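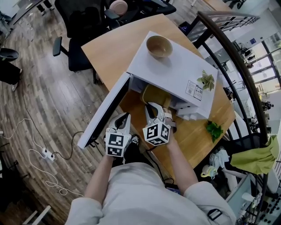 Ticket: Tundetti broadband drops out every evening
Opened by: Jarrah Kereama
Status: waiting on customer

Hi all, me again I'm afraid. The line's been dropping most evenings at 6, give or take a minute, and it stays off long enough to lose whatever I was in the middle of (last night it was a tax form, lovely). Mornings are fine. I'm on the 600 package with the Ovari router you sent out in June.

Things I've tried so far: turned it off and on, swapped the cable to the wall, moved the router out from behind the telly, and changed the wifi channel because my brother-in-law swore by it. No difference! The light goes orange, then red, then back to white as if nothing happened.

Reply from Rochelle Cosgrove, 16 February 2023

Hi Jarrah, thanks for all that, it saves me asking. I can see the drops from our end and they look like a loss of power to the router, so the line itself seems healthy. Is it on a timer plug or an extension lead with anything else?

Jarrah Kereama

Oh for goodness' sake. It's on the same McAlister extension as the hall lamp, and the lamp's on a timer – I'd put the whole lot through it. Timer's set for 6. I've plugged the router straight into the wall and will watch it for 2 evenings before you close this.

One more thing while I've got you – the account page still has my old address in Vakivham Road. Can you change that or do I need to ring?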